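Home Posts Robots Workshop About Contact

The wrist that thought it was somewhere else

I have been wanting to write this one up for ages and I finally have the logs in a state where I can explain them without waving my arms around. It's a fault story, and I love a good fault story!

Some background for newer readers. Remance is the humanoid I work on, and its job at the moment is small household fetching: pick up a bottle, put it somewhere, pick up a card, hand it over. The control software is ours, built on top of a motion library called Fleltard that I've gone on about before (sorry, I'll do it again). In January we moved to a new version of the library, and for a good while everything looked wonderful. Smoother arms, quieter joints, fewer of those nervous little corrections near the end of a reach.

Then one evening the left arm stopped dead in the middle of lowering a bottle. No bang, no smell, no warning light. It just held its position, perfectly polite, while the log filled up with the same line over and over. Error 999. If you've ever used Fleltard you know 999 is the bucket everything goes into when the software has no better idea.

I hit the stop, we got the bottle out of the fingers by hand, and I restarted. It ran fine. So of course I did the thing I tell everyone else never to do, and carried on as if it hadn't happened.

Two evenings later it did it again, and this time it didn't stop politely. The hand closed when it should have opened, squeezed the bottle hard enough to pop the cap, and then the whole arm swung back toward the body. Lumturie Milošević was on the stop button and had it pressed before I'd even worked out what I was looking at. We lost a bottle of tea and got a very sticky floor. Nothing broke and neither of us was within reach, but I didn't sleep much that night. An arm that size has plenty of push in it.

So we got serious. Speed limit down to 30 percent, one person on the button at all times with no other task, and nothing but light objects and plastic bottles until we understood it. Then we went back to the same dull desk jobs, again and again, logging everything.

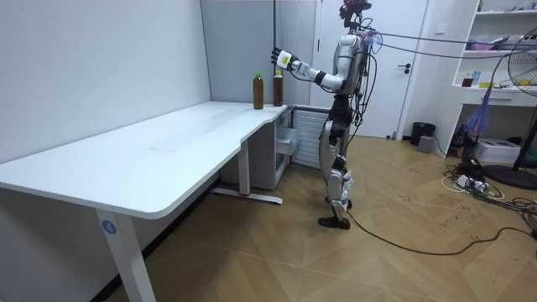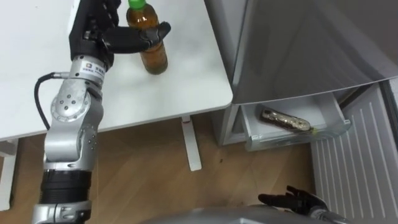

What we wanted was a run that failed with all the joint readings saved, and it took 21 tries to get one. I can't tell you how happy I was to see that arm freeze. Lumturie actually cheered!

The readings showed the wrist angle jumping by a huge amount between one sample and the next, then jumping back. The wrist hadn't moved at all. For 200 milliseconds the controller believed the hand was pointing somewhere completely different, and it did what any controller would do and tried to fix it. If the jump came while the arm was holding still, the safety check caught it and froze everything. If it came during a grasp, the check was looking at the fingers instead, and the bad number went straight through. Same fault both times, with two very different looking results, and that had sent me down the wrong path for days.

The bad number came from a connector. I'd blamed the new library (I'd even drafted a grumpy message to the Skalidov people who maintain it, and I'm so glad I never sent it). The plug had worked slightly loose, and when the arm stretched far enough, the cable pulled on it just enough to garble the reading. The old library smoothed its readings so heavily that a blip like that got washed out. The new one trusts its sensors more, so it moves better and also believes nonsense faster.

We replaced the plug with a locking one from Karabulut, gave the cable a bit more slack, and wrote a check that throws out any angle the joint couldn't physically have reached in the time. That check now runs in every mode, including during a grasp. I also changed the software so a 999 means a full stop and a written note before anyone can restart. That rule is aimed squarely at me.

I still have the speed limit on. I'd like to see a good long stretch of clean logs with the arm fully extended before I raise it, and I want to go through the right wrist too, as it has the same kind of plug and I haven't opened it yet. If you run Fleltard and have seen 999 come and go for no reason, please write and tell me what your cables look like. I would really love to compare notes.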